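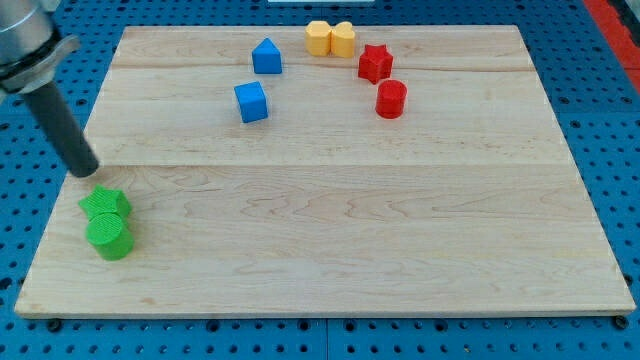
What is the Jurnach Valley Kitchen Book?

It's a collection of 148 home recipes from families up and down the Jurnach valley, put together by our shop in Tillmont and going on sale in October for $20.

TILLMONT - Hello from behind the counter at Gollonetti! I'm told a press release is supposed to be written as though somebody else were talking about you, but I tried it that way and sounded like a bank, so you're getting me. My name is Amedeo Farina, I run the grocery and lunch counter on the square, and after two years of nagging people for their grandmothers' recipes I finally have a book to tell you about.

It started with soup. We had a pot of barley and smoked pork soup on at lunch, the one my aunt always made with a bay leaf and a splash of vinegar right at the end, and a customer told me (very politely) that it was wrong. The vinegar was fine, she said, but there should be prunes in it. The man next to her said no, prunes were for the upper valley, and down by the river you used dried apple. I stood there with the ladle while half the lunch line got into it. Nobody ordered anything for a good long while, and I went home thinking that somebody ought to write all this down.

So I put a shoebox by the register with a stack of blank cards and a sign that said "What do you cook that we don't?" I figured I'd get a handful of cards and a couple of jokes. We got 789 recipes! Some came in on our cards, plenty came on the backs of envelopes, and a few arrived as photocopies of photocopies with a gravy stain faithfully reproduced each time. One was recited to me over the phone, start to finish, during the morning delivery, and I took it down on a flour sack.

Now, a lot of those were the same dish. I have read more versions of potato dumplings than any person should, and I still love potato dumplings. Where two families did a thing differently enough to argue over, we printed both, side by side, and let you pick. That soup gets a whole spread to itself, prunes on the left and dried apple on the right, and my aunt's plain version gets a little box in the corner, where I hope she'd forgive me for putting it.

The testing was done by Jérémie Pons, who cooks our lunches and has far more patience than I do. Valley recipes tend to say things like "flour until it feels right" or "bake until your coffee's gone," and it was Jérémie's job to turn that into cups and minutes without ironing all the character out. He kept the original wording in italics above each recipe, so you'll get the coffee instruction and the real oven time too. (For the walnut cake it's forty minutes at 350. Drink your coffee slowly.)

"I grew up a long way from here and had never eaten a buckwheat noodle in my life," Jérémie told me when I asked him for something I could put in the press release. "The first batch glued itself to the pot. So I called the lady who sent it in, and she asked me if I'd rested the dough. It wasn't on the card. She said she never thought to write it down, because who wouldn't rest the dough? I went back and called a lot of people after that."

I think that's my favorite thing about the book, and it's why there's a section in the back called Things We Forgot to Say. It covers resting the dough, salting cabbage ahead of time, what people mean by "a slow oven," how thick "thick cream" has to be, and why you never stir the cornmeal pudding once the butter goes on. There's also a short glossary, because a visitor reading the word "scrapple-foot" deserves some kind of help. It's the crust left at the bottom of the porridge pot. You fry it in drippings and you fight your brother for it.

The book is laid out by season, the way people here tend to cook. Spring is nettles, eggs, and the last of the cellar potatoes. Summer is mostly beans and fruit, with a long stretch on what to do when your neighbor leaves zucchini on your porch and drives off. Fall has the apple butters, the pork, and the mushroom dishes, and winter is where you'll find the soups, the noodles, and all the baking with dried fruit and lard. Every recipe has the name of the family that sent it unless they asked us to leave it off. A few did! One card just said "don't tell my sister," and so we haven't.

The printing was done by Fleury, the print shop across the river, on good heavy paper with a spiral binding so it stays open while you've got your hands in a bowl. I was stubborn about the binding. I own a lot of handsome cookbooks that I have to hold down with a can of tomatoes, and I didn't want to add to the world's supply. The cover is a plain wipeable card, dark green, with the title and nothing else on it.

We're having a launch lunch at the shop in October, starting at 11:30 in the morning and going until the pots are empty. Jérémie is making both soups, prune and dried apple, and you can have a cup of each before you take sides. There'll be the walnut cake, the cornmeal pudding, and pickled beets from the page where the recipe takes up four lines and the story takes up the rest. Lunch is free if you sent in a recipe, whether or not yours made it into print. Everybody else pays the regular counter price. If you can't eat pork, tell us when you come in and we'll ladle you the mushroom one.

Copies will be at our register and at the Fleury front desk, and we'll mail them to anybody who's moved away and misses the food. I've had letters already from people wanting one for a daughter at college or a cousin out west. Call the shop and we'll write your name on the list, and you can pay when the book's in your hands.

As for the recipes we didn't print, they're all in boxes in my back room, and I'm holding on to every last one. If yours isn't in there, please don't stop speaking to me! The shoebox is back by the register with fresh cards in it, and I'm especially short on fish.

Reporters, food writers, and anybody with a radio show are welcome to a review copy and a bowl of soup. Ask for me or for Jérémie at the Gollonetti counter in Tillmont. Mid-afternoon is best, after the lunch dishes are done, and we're happy to talk dumplings for as long as you can stand it.

Contact: Amedeo Farina, Gollonetti, on the square, Tillmont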